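Notes on the Household Inventory, Second Year

Posted 7 March 2019 by Francine Campbell

Readers of this blog will recall that the first household inventory was begun after my mother's move from Nullstead, when four rooms of belongings had to be reconciled with two rooms of mine. The present entry sets out the rules under which the inventory is now kept, together with certain corrections to the earlier account.

The inventory is a plain register. Each entry carries a number, a short name, the room in which the article is kept, and the year of acquisition where this is known. Values are recorded only for items above the limit stated in our insurance policy, which stands at 3000 dollars. The register closed its first year at 1110 entries. A number of these have since been merged, chiefly in the matter of table linen, which I had entered by the piece and now enter by the set.
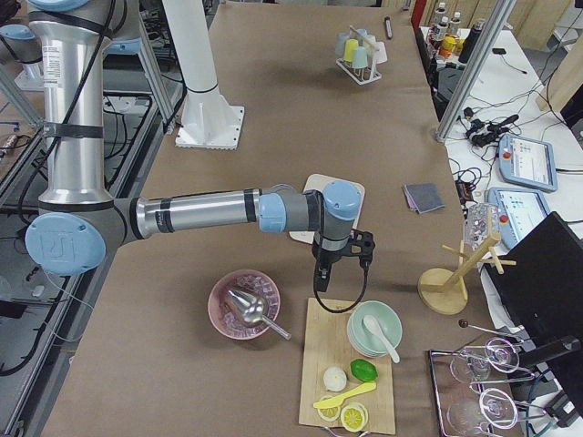 A work table covered in brown paper.

Naming has caused more difficulty than any other part of the work. My mother calls every shallow dish a platter. I was raised in the same house and somehow call them all trays. The rule adopted in May is that an article takes the name its principal user gives it, with the other name entered in the remarks column. Under this rule the blue Skovinik casserole is listed as "the Sunday pot," and a search for "casserole" will still find it.

Articles received as gifts are entered under the name of the giver for the first year only. After that the giver's name moves to the remarks. This was done at the request of my sister-in-law, who found the earlier practice embarrassing when she came across her own wedding present listed as unused.

Printed words are to be copied exactly as they appear, including capital letters. The first register was careless on this point, and it took an entire evening to establish that "garden plate" and "plate w. writing" were one article.

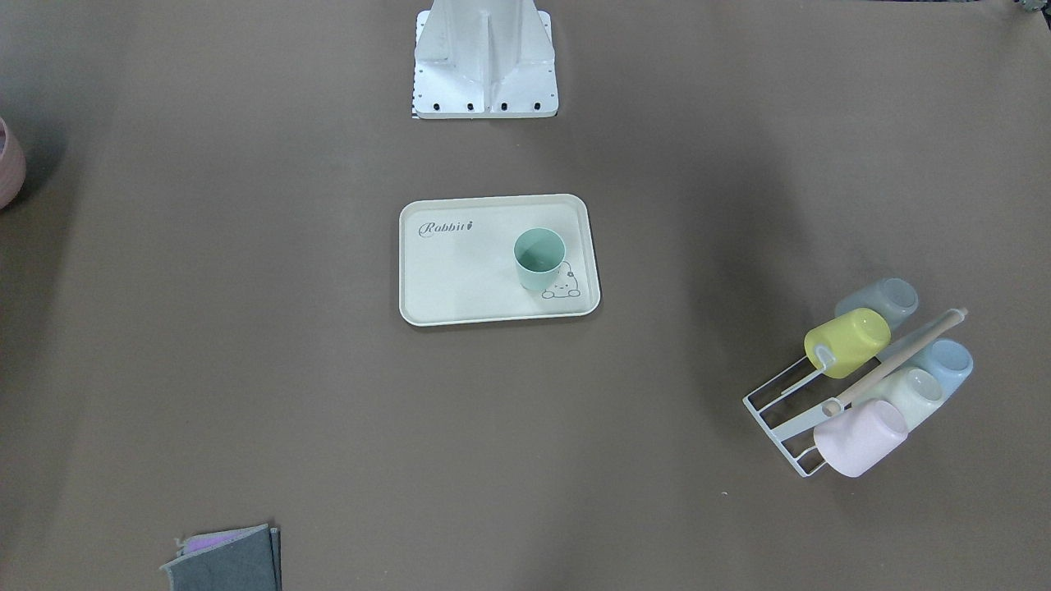

Tray marked "Rabbit," with a tiny carrot after the word.

Storage locations are given by room and shelf. The hall closet is treated as a room. The boxes that came from the Turcotte warehouse keep their original labels until they are emptied, and three of them remain in the garage under the window. Their contents are not entered, as I have no wish to register articles that may be given away by summer.

Disposals are recorded in a separate list at the back. An article leaves the register on the day it leaves the house, and its number is not used again. Items lent to relatives stay in the register with the borrower's initials. The Zolleck mixer has been on loan since the first year and I regard it as still ours, though my brother may hold a different view.

Breakages are entered without comment.
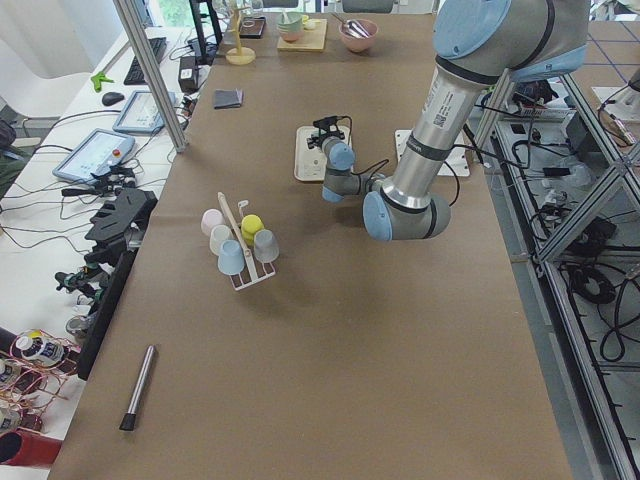 Should everyday kitchen articles be listed one by one?

Only where a single piece would be hard to replace. Ordinary cups, plates and flatware are entered as one line per set, with a note of the cupboard. A piece that came from a relative, or that belongs to no set, receives its own number.

The linen entries will be reviewed next, beginning with the upstairs chest. Corrections from family members may be left in the comments or written on the pad by the telephone.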